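How do I get fold creases out of white cotton curtains without taking them to a cleaner?

Posted by Urker
Home & Laundry > Fabric care

Hi everybody, I hope this is the right section. I bought four long white curtain panels secondhand from a lady in Pirside who had kept them folded in a cedar chest for years. They are lovely, heavy cotton, no lining, and they smell wonderful, but the creases are like something pressed into cardboard. I washed one panel on warm and hung it over the shower rod overnight, and in the morning the lines were still there, plus a new one across the middle from the rod itself!

I have a regular iron and a small ironing board. I don't own a steamer, although I'd buy one if it really is the way to go. The panels are 296 centimeters long (the tag is in metric), so ironing them on my little board means one end is always on the floor picking up dog hair. We have family coming on Saturday and I would love to have them up by then. Any advice is welcome, and thank you for reading all this.

Wada
Member, 2373 posts

Welcome, and what a nice find! Old cotton like that is worth the trouble, so please don't give up on it.

I think the overnight drying is where things went wrong. Once cotton has dried all the way with a crease in it, that crease is set until you get it damp again, and I mean properly damp, not a little mist from a spray bottle. What I do with my own is wash them on cool with plenty of room in the machine (one panel at a time if they're heavy), use the lowest spin, and take them out the minute it stops. Give each one a good shake outdoors if you can, holding the top corners, and have someone take the other end. Then iron while it still feels cool and heavy in your hands.

Forget the board for this. Lay a thick cotton blanket over your biggest table with a clean sheet on top, and put another old sheet on the floor underneath for the finished end to slide down onto. That takes care of the dog hair. Iron on the cotton setting from the middle out toward the hems, and go easy near the side seams, where old thread can pucker. As each stretch gets done, let it cool before you move it along. I used to rush that part and ended up with soft little wrinkles all over again. 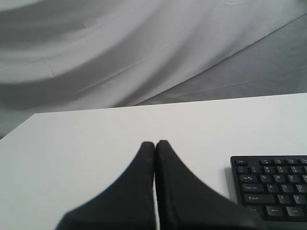
Then hang them right away, even if they're a touch damp, and let the weight do the last of the work. Smooth the hems down with your hands and leave the window open a crack. Mine always look a bit disappointing the first evening and much better by the second, so if you can manage it, do them on Thursday and not the night before your company comes.

One more thing — check the hem for shrinkage before you wash the other three. If the panel you already did came out shorter, keep the rest on cold so you at least don't lose any more.

Lurkari
Member

steamer. got a 2000 watt one and never looked back. hang them first then steam top to bottom, done

Pirsidemom
Member

I'd say both of these are right, depending on the crease. A steamer is great for the soft wrinkles but it did nothing for the hard fold lines in my mother's tablecloths, and I stood there until my arm ached. Those needed the iron, and a couple of them needed a damp dish towel laid over the line and pressed down for a slow count of ten.

Also, if you see any yellow along the folds, get that out before you iron. I soak mine in oxygen bleach and warm water overnight and rinse twice. Heat seems to make those marks a lot more stubborn. Hope your family visit is a nice one!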